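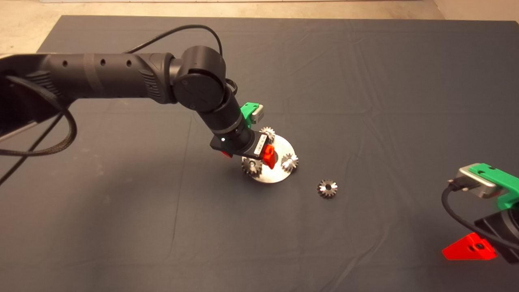 *La tela gris y los engranajes en junio. Las arrugas vienen de serie.*

Llevo años diciendo que una mesa de trabajo no necesita mantel. Lo dije en este mismo blog, con bastante más seguridad de la que merecía el asunto, y hubo quien me escribió para darme la razón. A todos ellos, mis disculpas: he comprado una tela.

Es gris marengo. En la tienda lo llamaban "antracita Silano", que cuesta más por metro y destiñe lo mismo. La elegí oscura porque la madera clara de mi mesa tiene una costumbre muy fea, que es tragarse las piezas pequeñas. Sobre algo casi negro, en cambio, una arandela brilla como una moneda en el fondo de un pozo. Una arandela negra no, claro, pero para las arandelas negras todavía no he encontrado tela.

Lo de plancharla lo pensé. Llegué a sacar la plancha, una Hollard que pesa como un yunque, y le di 2 pasadas antes de recordar que iba a poner grasa encima. Así que se quedó con las arrugas y con las marcas de haber estado doblada. La versión oficial es que las arrugas frenan lo que rueda. A veces es verdad. Otras veces lo encauzan con mucha elegancia hacia el borde, y de ahí al suelo, que es beige claro y donde una pieza clara se da definitivamente por perdida.

Los engranajes son otra historia. Me los recomendó Kobina Akpalu, que monta estas cosas con una calma que me resulta ofensiva. "Tú presenta la rueda, gírala un poco y ella sola entra", me dijo. La rueda no entra sola. La rueda se apoya en la cresta del diente de al lado y se queda ahí, mirándote. Giras un poco. Sigue ahí. Giras un poco hacia el otro lado y se desencaja la anterior, que ya estaba bien y con la que no tenías ningún problema.

Mi método, por llamarlo de alguna forma:

- Estirar la tela con las manos antes de empezar, aunque dure poco.
- Montar en el centro, lejos de los bordes.
- No apretar. Si hay que apretar, es que los dientes no casan.
- Probar el giro después de cada rueda - y no al final, como hice la primera vez.

Para las piezas sueltas uso la tapa de una caja de galletas Altıntaş. Las galletas eran regulares, pero la tapa tiene el borde alto y de ahí no se escapa nada.

La tela se lava a 30 grados, según la etiqueta, que todavía no he desobedecido. La sacudo en la terraza y siempre cae algo. La última vez fue un tornillo de los Trerken que ya había dado por muerto y sustituido. Ahora me sobra uno y no tengo dónde ponerlo, así que está en la tapa, con los demás.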